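Warari Low Shelf, Oak Finish
Grarndale Home > Storage > Shelving

Most shelves are sold on what you might put on them: a fern, a bowl of lemons, a French novel you haven't opened. We sell ours on the assumption that it'll hold phone chargers and a tax return from three years back.
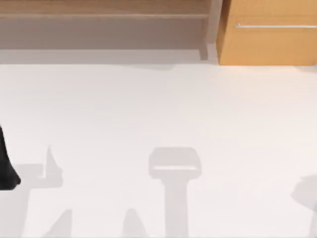

Leszek Szewczyk
Product Editor, Storage and Shelving

The Warari is low, long and wooden, and those are most of its opinions. It goes against a wall and stands on the floor. We make it in one height, 30 inches, after a brief experiment with two heights that mainly produced phone calls.

Assembly takes 16 screws and one hex key, both in the bag taped under the bottom board. Please look there before you write to us. Bogumił Duda in the parts department has mailed out a great many hex keys to people who were sitting on one.

The finish is hard wax. It shrugs off coffee if you wipe the coffee up, and keeps a faithful record if you don't. Reapply every January, or whenever guilt strikes. Do not use the lemon spray. 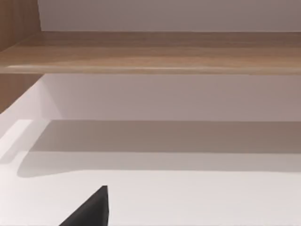
Aniela Kubiak wrote in to say that she has owned hers for 7 years, through two apartments and a toddler, and that the only thing she'd change is the instruction sheet, where step four shows a board facing the wrong way. She's right about step four. The new sheet is at the printer.

Details
Item number: 1075
Height: 30 in.
Finish: hard wax, oak tone
Hardware: 16 screws, hex key
Wall strap: included, and please use it

Returns
Unbuilt shelves come back free. Built shelves come back if you can get them into the box, which we have tried and don't recommend.

Goes with: Bostora bench, Leclerc side table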